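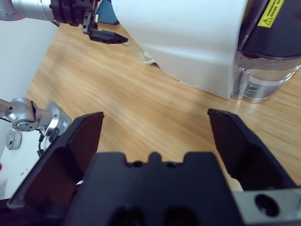
The Good Cup

The coffee machine had come from the Kellero shop on the highway, and my aunt had carried it home on her lap the whole way on the bus, because she didn't trust the luggage rack. She told everyone who would listen. By the time I moved into her spare room that June, it had been told so often that the bus had become a coach, the trip had become an overnight one, and the driver had apparently offered to buckle the box in himself.

She called the machine Conduvton, after the town where she grew up, because (she said) it was white and squat and made a terrible racket first thing in the morning. I never saw the town. I pictured it full of smooth, round-shouldered houses, every one of them grumbling at half past six.

You have to understand that she was a tea woman, and had been a tea woman for so long that the coffee felt like a scandal. She kept it on the big honey-coloured table where my uncle used to do his fishing reels, and she made a cup at eleven and another at three, and she always put a glass under the spout well before the time, as if the machine might go off without her. "It doesn't hurt to be ready," she'd say, and pat the lid of the water tank, and go back to her crossword.

The teal tray came out next. She would never have dreamt of carrying a drink across the room without one – not even the four steps to her own chair, not even in her slippers with only me there to see it.

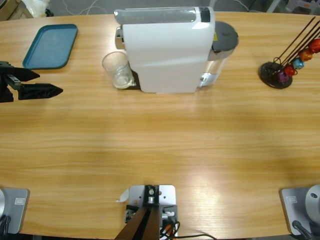

She was particular about the colours, too. Purple was for mornings when she'd slept badly. Red was for company. Light blue was for ringing the bank, and orange she saved, though she would never tell me what for, and I was old enough by then to have stopped asking and young enough to go on wondering. I once made myself an orange one while she was down the road at the chemist, and drank it standing at the sink like a burglar. It tasted a great deal like the red.

She knew, of course. She looked along the capsules when she came in, put her shopping down on a chair, and said that some people had expensive tastes for a person who still hadn't paid her back for the petrol. Then she made us a cup each and got out the good biscuits, the Sjöberg ginger ones she kept behind the flour, and we sat there until the light went off the table.

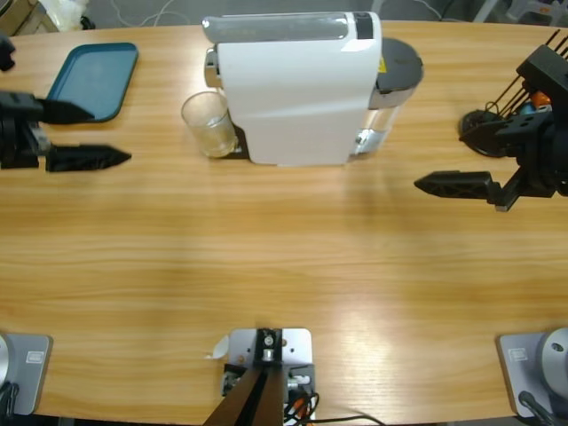 The glass under the spout and the tray set out, ready for her cup.

It was that afternoon she told me about the orange ones. When she and my uncle were first married they'd had a week by the sea at Rirnel, in a boarding house with an orange door, and every morning he had gone down in his socks and brought her up a coffee she didn't like. She had drunk every drop. She had gone on drinking his coffee for years, she said, and not until he was gone did she find she'd grown fond of it.

I didn't know what to say to that, so I had another biscuit. She filled in seven across, which I'm fairly sure was wrong, and then she got up, rinsed the glass at the sink, dried it with the tea towel over her shoulder and set it back under the spout for the morning.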